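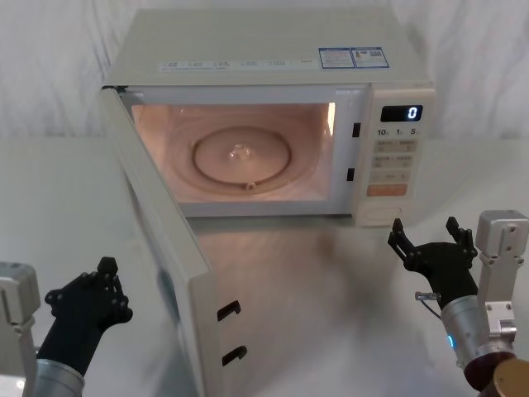

I bought the Drullow microwave in February, after my old one started to make a burning smell every time I heated soup. I am not a person who cooks with a microwave, I only warm things, so my list of wishes was short. It should be white, it should fit on my table, and the plate inside should be glass, which I can wash without thinking. The Drullow has a round glass turntable with a raised rim, and this rim is more useful than I expected. When my oatmeal boils over, most of it stays on the glass, and I carry the whole thing to the sink.

The price was 159 dollars at Mohamedi, the appliance store near the bus station. Salim Simiyu, who sold it to me, also showed me a cheaper model, but it had a very weak lamp. In the Drullow the light is warm and strong enough that I can check if the cheese is melted. It stays on when the door is open. Some people will find this a waste, but I like it when I clean the corners in the evening.

Now the door. It opens to the left and it opens very wide, so please measure your place before you order. I first put the microwave with its left side near the wall and the door hit the wall before it was fully open. I had to move everything, also the bread box and the kettle. The door closes with two hooks, one over the other, and for the first week I had to push quite hard or it did not catch. After that it became easier, or maybe my hand learned it.

What I do not like so much is the small gray printing on the top, along the front edge. I need my glasses for it and also good daylight. The stickers on the top are large and I tried to take one off with warm water. It came off only in small pieces, so I stopped and left the rest. My sister says I should use cooking oil. I will try it some day.

For daily work it is good. A bowl of rice from the refrigerator needs 2 minutes, and in the middle I stir it one time. Frozen bread is less good, it becomes hard on one side, but my old one had the same problem. Milk is fine if you watch it. The sound is a low hum, and I can hear the radio over it. The bell at the end is too loud for early morning, and I have not found how to turn it off. The manual has 7 languages and in none of them is there a word about the bell.

My neighbor Kimutai Biwott has the Stonov, which cost him 156 dollars, so almost the same money. His is faster with potatoes. But the inside of his is dark and I find it harder to clean, and the plate makes a noise when it turns. I would still choose mine.

I give it four stars from five. The missing star is for the bell and for the stickers.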